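Suture rig notebook, Covdale shared workshop
May 7, 2023

Long Sunday on the bench, mostly cable tension and thread trouble.

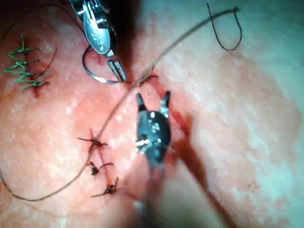

What sets how hard the needle driver can grip?
The cable tension does, much more than the motor. With a slack cable the motor winds up the slack first and the jaws get whatever is left.

Writing that down because I keep forgetting it and going back to the motor settings like a dope. I spent the whole first part of the morning bumping up the current limit on the Harkex board, and all I got for it was a warm board. Then I pulled the cover off the back of the driver arm and the close cable had enough slop in it that I could push it sideways with a fingernail. Took that up at the tensioner, put the current back where it was on the last good day, and the needle stopped rolling in the jaws. So the limit is 700 on the driver side again. Please leave it there! If the grip feels weak, go look at the cable.

The grasper arm I haven't touched. It has a bit of backlash on the open side, so when you ask for a small opening you get a slightly different small opening depending on which way you came from. For holding the jaws a little apart near the stitch and waiting, that's fine. For picking up a thread tail it's annoying, and you end up closing all the way, opening past where you want, and coming back. I'd like to fix that in software before anybody starts taking the gearbox apart (I know someone is itching to).

Thread notes. I still like the green for the zigzag closure on the left, since the throws are easy to tell apart from the tissue and from each other and the short ends stay out where you can see them. The dark thread is what I've been using for the interrupted stitches and it's a pain on camera. Anywhere the grasper throws its shadow, dark thread plus dark shadow equals me squinting at the monitor. Also I'm cutting my lengths too long. You can see how much of it there is going off to the lower left, and all that loose thread is just waiting to get under something. Shorter pieces next time, even if it means reloading more often.

Shadow needs its own line: the lamp is in the wrong place. There's a big dark band on the right side of the grasper that lands right by the open cut, the one spot I care about. I tried tipping the lamp head over and that only moved the glare, so now I think the answer is a second small light from the other side, turned way down. The Ursu ring light is in the drawer under the soldering station, and I'm going to try it with a piece of baking paper over it. The shine on the tissue is bad enough already, and the silver driver throws back everything you point at it.

Home positions. I redid both. The driver homes against its hard stop and then backs off 1000 steps, and that seems repeatable as long as you don't bump the table while it's doing it. The grasper was losing its home whenever the emergency stop got pressed, and that was my own bug -- I was clearing the saved position on every restart and never reading it back in. Fixed and saved to the shop computer. The old version is still in there with "old" on the end of the name, so don't run that one.

The wrist roll is the thing I'm happiest about. Before, turning the curved needle through the tissue made the whole tip wander, and you'd feel it dragging in the handle even though there's no real force feedback, just from how the picture moved. I put the roll center at the needle arc in place of the jaw pivot and now it goes around much closer to how a hand would do it. Still not great with a needle held at an odd angle. There's an offset in the settings for that and I've been setting it by eye, which is as scientific as it sounds.

Latency is about 30 milliseconds hand to jaw when the shop network is quiet. When somebody starts a big print job it gets worse and you can feel it, so either we get the rig onto its own switch or I keep working at weird hours. I vote switch. There may be a spare one in the Ondham box, if it hasn't wandered off again.

Cleanup: the tissue goes in the sealed bin in the fridge room, never the regular trash, and needles go in the sharps tub. I wiped both shafts down and ran the jaws open and closed in the rinse cup, then dried them with the air line on low. The black grasper traps gunk behind the jaw tips if you skip the rinse, and then it gets stiff and we all blame the cable.

To do before the next session:
Check driver cable tension before turning anything on.
Try the ring light with the paper over it.
Backlash fix for the grasper, software first.
Cut the dark thread shorter.
Order more of the green from Ondham, five packs if they have them.
Print a new cover clip for the driver arm. I cracked the old one getting it off and it's held on with tape for now -- go easy on it.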